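Shelf Handling Software: Progress Report, Second Period
Prepared for the Drenard program office
Project: Luline

Work this period went into three parts of the stack: the grasp planner, the wrist camera pipeline, and the logging tools. The arm controller is unchanged except for one fix to the speed limits near the table.

Grasp planner. The old planner picked a book by fitting a box to each page block and closing on the center. It did fine with books of equal thickness and did badly when a thin item stood between two thick ones. The new version searches for gaps first and scores each gap by whether both fingertips fit without pushing a neighbor. Planning now stops at 400 milliseconds and returns the best candidate found so far. We also dropped the fixed approach angle, so the gripper can come in along the lean of the book.

Camera pipeline. Segmentation was retrained on 600 labeled wrist views from the Drinton bench. White page edges next to each other are still the main source of merged masks. Loose booklets are the second, as their sheets spread at the top and the outline gets split into several pieces. We added a merge step that uses the rack dividers as a guide. It needs the wire to be visible on at least one side.

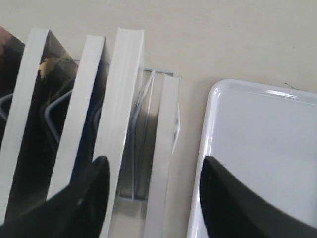
Shin asked whether the planner could skip the thin items altogether and leave them for a person, and said the pilot site would accept that for the first release. We have added this as a setting, off by default. With it on, anything the thickness estimate puts under the limit is marked "hold" and the planner moves to the next item. The limit is stored with the rack profile and can be changed without a rebuild.

Logging and replay. Each attempt now saves the mask, the candidate list and the finger positions in one file. A replay tool loads the file and reruns the planner offline. Going through a failed attempt used to take 35 minutes and now takes less than half of that. The tool does not yet replay force data.

Open items:
Camera-to-gripper calibration drifts after a restart. Cause not found.
The placing step assumes a flat tray and ignores the rim height.
Documentation for the rack profile format is half written.

Next period. We will run 20 full rack-to-tray cycles on the Drinton bench with the hold setting on, then repeat them with it off. Rim height goes into the placing step before those runs. We plan to freeze the planner interface in September. No change to the budget is requested.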